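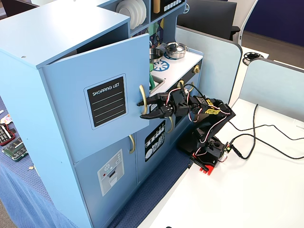 Sturkgate Swap and Mend list
Subject: Re: Shopping lists and the freezer problem
Date: 5 January 2021

Hi all,

Jumping in on the freezer thread, as I have Opinions and also a freezer I could finally shut this morning for the first time since before Thanksgiving. Quoting the bit I'm replying to:

> We throw out way too much and I can't work out where it's going wrong.
> I write a list every week, I stick to the list (mostly), and then there's
> still a bag of slimy spinach and half a tub of sour cream by the weekend.
> Freezer is packed solid and I couldn't tell you what's in the bottom
> drawer if you paid me. Does anybody have a system that doesn't involve
> an app? We tried an app. The app is why we have nine cans of chickpeas.

First of all, nine cans of chickpeas is a fine position to be in and I'll take a couple off your hands if you're ever over by the Workby lot.

Second, I had exactly your spinach trouble for years, and what fixed most of it was writing the list from the other end. I used to sit down with a cup of coffee and think up dinners, then write what the dinners needed. Now I open the fridge first and write down what has to get eaten, and the dinners come out of that. It sounds like the same thing and it really isn't! If there's half a cabbage and some tired carrots, then one night is fried rice, and all I'm buying is eggs and maybe scallions. My list went from both sides of an envelope to one side with room left over.

I only plan four dinners a week. I used to plan seven, and every single week something came up (somebody ate late, somebody brought home pizza, I just couldn't face cooking) and the food for those nights sat there going bad. Four planned, one night of leftovers, and the rest we wing it with eggs or beans or whatever is in the freezer. If you've got a bigger household you might need five, but I'd start low and see.

Now the freezer. You have to empty it. I know. I put it off until last week and it took me most of an afternoon with towels all over the floor. I found six heels of bread, a bag of what I'm calling soup, and a pie crust from the March before last. But once it's all out on the counter you can write it down, and after that you only have to keep the paper up to date.

Mine is a sheet of plain paper taped to the freezer door with a pencil on a string. Pencil, so you can rub things out. Two columns, what it is and how many. When something goes in, it goes on the paper, and when it comes out, you cross it off. The rest of my house is hit or miss about the crossing off – I've stopped fighting that and just do a quick check when I'm making the shopping list anyway.

Masking tape for labels, by the way. I bought the fancy freezer labels once and they all fell off into the bottom drawer, so then I had mystery tubs AND a drawer full of labels.

For the sour cream, I don't have a great answer. It goes grainy if you freeze it, though it's all right stirred into a soup or baked into something. I make biscuits with mine. There was a recipe in the old Kereama church cookbook that used a whole cup of it, and if I can find my copy I'll type it out for the list. Spinach you can freeze straight from the bag if you're going to cook it. Squash the air out and crumble in a handful when you need it.

Somebody also asked a while back about buying in bulk from Sulasau and whether it's worth the drive. For rice, oats and flour, I'd say yes, if you've got somewhere dry to keep them and you'll split a sack. For spices, no, not unless you cook for a crowd. I still have a bag of cumin from there that smells like a cardboard box.

If anyone wants to go in on a sack of oats, I'm planning to go over when the roads are better. Reply to me directly and not the whole list please, or we'll get another forty messages about oats like we did last winter.

Oh, and whoever has the big canning pot, there's no hurry, but I'd like to put my name down for it next.

Happy new year everybody, and good luck with that bottom drawer.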